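Bin picking kits, then. Everyone's selling one, most want a month of your time before they grip anything. Grodon's new Zodari bundle says one afternoon – gripper, software, a box of brackets, £1,417 for the starter pack. You bring the arm.

Setup took us 6 hours. Not bad. The manual is thin and teh cable ties are thinner, so buy better ones. Software's plain, quick, a bit ugly. No monthly fee, hurrah.

The gripper is two fingers on a metallic assembly, happier with toy bricks than anything see-through.

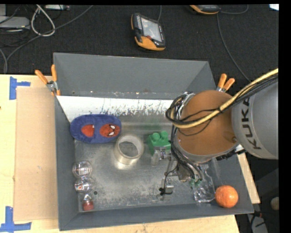

Surkia Afridi

Oranges, fine. Tape rolls, fine if they're standing up. Clear plastic is where it sulks – out of 67 tries it dropped or missed 12, nearly all of them bottles. Grodon promise an update in July. Worth a look if your bins are mostly solid stuff, otherwise wait for that.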